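Drondelbridge Community Board > Home and Family > Rainy day ideas

Coloured water for a kitchen science afternoon: how strong do you mix yours?

marrowfat_moll
Hello all, I hope this is the right corner of the board. I've promised a little science afternoon at the Nirley hall in December, mostly measuring and pouring, and I've got myself in a muddle over the coloured water. My first go came out such a pale pink that you could hardly read the level from across my own kitchen, so I tipped in more and then it got on the worktop, the tea towel and me. I'll have 16 children, the youngest are five, and I'd dearly like their parents to still speak to me afterwards. Do you go strong or weak? And is red asking for trouble?

teasel70
Weak, every time, and never red! I did this for years with my own lot and then the grandchildren, and a few drops of yellow in a big jug was plenty. Red gets into everything. I've a wooden spoon that still looks as though it's been in a fight.

gantry_lane
I'm going to disagree with teasel, though I do sympathise about the spoon. Yellow is lovely in a narrow tube but in a wide cup it can look like nothing at all (or like something worse, and then you've lost the five-year-olds for the rest of the afternoon). Go strong, put them all in old shirts, and work on a surface that wipes down.

marrowfat_moll
Oh, the old shirts are a good thought, thank you. The hall tables are pale and I was planning to cover them with newspaper, but perhaps a pale top is better for seeing the colour?

pottering_in_grarkard
Leave the newspaper off if the tables are sound, Moll. All that print behind a clear cup makes it ever so hard to see where the water stops. I'd go strong as well, and I'd keep the big pouring colour down the front with the small tubes and bottles well back, out of reach of sleeves. Bright red on white:

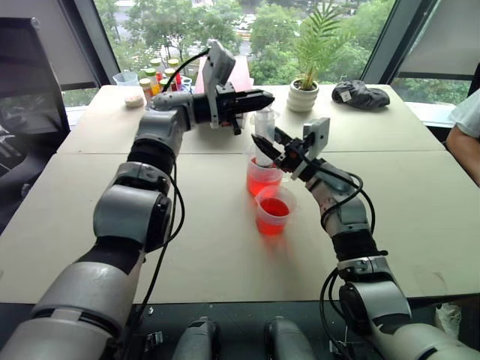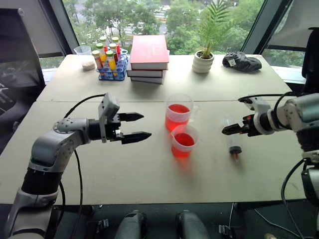
I'd also fill the cups a good bit lower than you think you need, as small hands do tend to tip first and look afterwards. Put a damp cloth out for each pair of children and let them do their own mopping. Mine enjoyed that nearly as much as the pouring, and it saved my knees.

teasel70
Well, I'll give you that it shows up. I still wouldn't let it near a carpet, and I'd want to know whose job it is to carry the jug back to the sink.

gantry_lane
Mine, usually. Moll, do try one cup on the hall table beforehand and leave it to stand while you have your tea, then wipe underneath. If it marks, go to blue and no harm done.

marrowfat_moll
You are all very kind. I'm going over at 11 tomorrow to borrow the key, so I'll take a cup of red and a cup of blue and report back. Teasel, I promise there's no carpet, only lino!

teasel70
Lino has feelings too, dear. Take a cloth.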